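手首カメラの視野がほぼ一色になる区間、みなさんどう学習させていますか?

カテゴリ:ロボット学習 > 模倣学習 > 視覚入力
タグ:手首カメラ、行動クローニング、補助損失、評価方法

みかん箱3号

修士でマニピュレーションの研究をしています。8月に入ってからようやく実機でまともに回せるようになって、毎日楽しくて仕方ないのですが、一か所どうしても分からないところがあるので知恵を貸してください!

やっていることは単純で、手首に付けた小さいカメラ一台の映像だけから、次の手先の移動量を予測する行動クローニングです。固定カメラは使っていません(部屋のレイアウトが変わるたびに校正し直すのが嫌だったのと、指導教員が「手首だけでどこまでいけるか見たい」と言っているためです)。デモは遠隔操作で集めた1,713本。タスクは棚まわりの物の出し入れや、板や箱に近づいてふちに沿って動くようなものが混ざっています。

ネットワークは普通の畳み込みの画像エンコーダに、移動量と指の開閉を出す小さいヘッドを付けただけです。物がはっきり見えている間は本当によく動きます。初めてカップの取っ手に自分から寄っていったときは声が出ました。

ところが大きい平らな面に近づくと急に怪しくなります。視野のほとんどが同じ色になって、そこから先は前に進むのか横に逃げるのか決められないような、小刻みに迷う動きになります。面に近づく区間だけ抜き出して評価すると成功率は59%でした。ほかの区間に比べて明らかに低いです。

試したことは次のとおりです。
・色のジッタとランダムクロップを強くした → ほとんど変わらず、クロップを強くしすぎるとむしろ悪化
・エンコーダを大きくした → 学習損失は下がるのに実機では同じ
・近接区間のデモを重み付けで増やした → 迷いは減ったけれど、今度は面に突っ込みがち

同じ画像なのにデモごとに違う動きをしているのが原因かなと思っていますが、そうだとしたら画像一枚の入力では原理的に無理なのでしょうか。それとも見えている情報をまだ使い切れていないだけなのでしょうか。切り分け方だけでも教えてもらえるとうれしいです。

抹茶プリン

深度カメラを付ければ解決すると思います。うちはそれで一発でした。RGBだけで頑張るのは趣味ならいいですけど、研究期間が限られているならハードで殴ったほうが早いですよ。

 みかん箱3号のコメント:ありがとうございます! 深度も考えたのですが、手元にあるセンサーの最短距離が今回の区間より遠くて、いちばん欲しいところで値が抜けてしまうんです。

 抹茶プリンのコメント:あー、それは確かに。近距離用を買うか、手前は諦めるかですね。

Oi-ling Chang

これは私がまさに今やっているテーマなので、つい長く書いてしまいます。すみません、でもすごく面白いところに来ていますよ!

まず切り分けから。「情報がない」のか「情報はあるが使えていない」のかは、方策を学習し直さなくても調べられます。エンコーダを凍結して、その上に線形の読み出しを一枚だけ付け、二つのものを予測させてください。一つは直前の短い区間での手先の移動方向、もう一つは面までの距離です。正解はロボットの関節角から計算した手先姿勢と、デモのときに分かっている面の位置から作れます。読み出しを学習するデモと評価するデモは、必ずエピソード単位で分けること。フレーム単位で混ぜると隣のフレームがほとんど同じ絵なので、びっくりするほど良い数字が出て、あとで全部やり直しになります(私はなりました)。

うちではこの診断にZadleyという小さいスクリプト群を使っています。名前は立派ですが、中身は凍結特徴の書き出しと回帰と図の出力だけです。同じことは半日もあれば自分で書けますし、自分で書いたほうが後で疑いやすいのでおすすめです。

診断をやって最初に驚いたのは、距離は全然読めないのに、横方向の移動はそこそこ読めたことでした。面が一様なら横も縦も分からないはず、と私も思っていたんです。そこで入力画像の一部を順番に平均色で塗りつぶして、どこを隠すと読み出しが崩れるかを調べました。 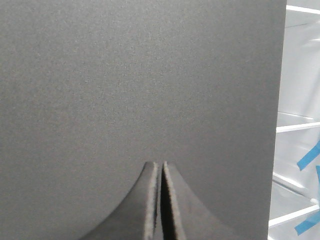
横移動の手がかりになっていたのは、面そのものではなく面の外側の細い帯でした。中央をいくら塗りつぶしても横移動の誤差はほとんど増えないのに、ふちに沿った帯を隠すと一気に崩れます。灰色の板が視野のほとんどを占めていても、右端に板の縦のふちと白い棚が細く残っていて、そこに棚板の線や鮮やかな青いテープが入っていれば、エンコーダにとっては十分に濃い目印になるわけです。一方で指は板とほとんど同じ暗い灰色なので、指先と面の関係から奥行きを読もうとしても輪郭のコントラストが弱く、距離の読み出しが悪いのもうなずけました。板の表面には細かい明るい粒があって、人間が拡大すれば見えるのですが、学習前に画像を縮小した段階でこの粒はほぼ消えます。

ここからクロップの話につながります。質問者さんは「クロップを強くしすぎると悪化」と書いていますよね。あれはかなり重要なヒントだと思います! 強いランダムクロップは画像の端を高い確率で捨てるので、一様な面の前では唯一の手がかりを捨てていることになります。私は近接区間では平行移動だけの弱い拡張に切り替えました。これだけで横方向の迷いは目に見えて減りました。

次に、一枚で足りない分をどう補うか。私たちはTrodierと呼んでいる方法を試しています。大げさなものではなくて、部品は次のとおりです。

・現在の画像に加えて、過去の画像特徴を6枚分まで持つ
・その間の手先の相対移動を、関節角から計算して一緒に入れる
・特徴のつなぎ目に「ふちの位置が次にどこへ動くか」を当てる補助ヘッドを付ける
・補助ヘッドは学習のときだけ使い、実行時は外す

ポイントは三番目です。履歴を入れるだけだと、方策は「さっきと同じ動きを続ければだいたい正解」という近道を覚えます。オフラインの損失はきれいに下がるのに、実機で一度止まると二度と動き出さない、というおなじみの症状になります。ふちの移動を当てさせると、手先が動いたときに画像のどこが変わるべきかを見ないと損失が下がらないので、この近道が弱まります。うちで比べたときは、履歴だけのものは途中でわざと止めたあとの復帰が悪く、補助ヘッドを付けたものはそこから続けられる回が増えました。乱数の種を5通り変えて学習し直しても順番は入れ替わらなかったので、たまたまではないと見ています。

ただし、できないことも書いておきますね。ふちが完全に視野から外れると、補助損失の教師そのものが作れません。その区間はマスクして損失をかけないようにしていますが、つまり何も教えていないのと同じです。面の真ん中に正面から近づく動きは今もいちばん苦手で、距離は結局、関節角から来る情報に頼っています。縮小前の中央部分だけを高解像度で別に切り出し、表面の細かい粒を使う案も試している最中ですが、照明が均一なときは効いて、影がかかると崩れるという中途半端な結果です。まだ人に勧められる段階ではありません。

それからもう一つ、青いテープのような目立つものが背景にあると、方策がそれに頼り切っている可能性があります。目印としてありがたい反面、別の棚に持っていったら動かない方策を作ってしまうかもしれません。評価では、テープに当たる画素を周囲の色で塗った版の映像も流して、出力がどれくらいずれるかを見てください。オフラインでできるのですぐ終わります。大きくずれるなら、学習時に色相だけを独立に振る拡張を入れると落ち着きます。

順番としては、読み出しの診断、クロップを弱める、テープを消したテスト、そこまでやってから履歴と補助ヘッド、が良いと思います。いきなり全部入れると何が効いたのか分からなくなりますし、一個ずつのほうが結果を見るのが楽しいです!

 みかん箱3号のコメント:うわあ、ありがとうございます! 読み出しの診断、さっそくやりました。横はそこそこ読めて距離はさっぱり、まったく同じ傾向です。クロップが端を捨てているという発想がなかったです……。

 Oi-ling Changのコメント:同じ傾向! それは嬉しいです。距離のほうは、読み出しに関節角を足した版と足さない版の両方を取っておくと、論文の図にもそのまま使えますよ。

 抹茶プリンのコメント:補助ヘッドの「ふちの位置」って手でラベル付けしてるんですか?

 Oi-ling Changのコメント:いいえ、板の寸法と置いた位置を記録してあるので、手先姿勢から画像上へ投影しています。投影がずれたエピソードは目で見て外しました。ここはちょっと地味な作業です。

Grurer

上の回答でほぼ尽くされているので、評価のほうだけ補足します。

59%という数字、何をもって成功としていますか。近接区間は「面に触れずにふちまで行けた」のか「軽く触れても最後に着けばよい」のかで結果がかなり変わります。重み付けで突っ込みがちになったと書かれていますが、後者の基準だと突っ込んだ回が成功に入っているかもしれません。触れたかどうかを別の列で記録しておくと、改善したように見えて悪くなっている版を見抜けます。

あと、比較する方策は交互に走らせるのがいいです。午前にA、午後にBとまとめてやると、窓からの光の差が方策の差に化けます。うちはCheungという実行管理の道具に順番のシャッフルを任せていて、走らせている本人にもどの版か見えないようにしています。手作業でも、紙に順番を書いて裏返しておけば同じことができます。

「原理的に無理か」については、デモの動きが同じ画像で二手に分かれているなら、平均を出す損失を使っている限り迷うのは当然です。移動量をいくつかの候補に離散化するか、混合分布で出すかすると、少なくとも前と横の中間をふらふらする動きは減ります。履歴を入れる前に試せる軽い変更なので、これも診断と並べてやってみてください。

 みかん箱3号のコメント:成功の基準、最後に着けばよいほうで数えていました。ログを見直したら接触した回がけっこう混ざっています。数え直してきます!

 Grurerのコメント:早めに気付けてよかったです。数え直した表は古いほうも消さずに残しておいてください。査読で聞かれます。

 みかん箱3号のコメント:残します。出力の離散化はもう書き始めました。今夜学習を回して、結果が出たらここに追記しますね。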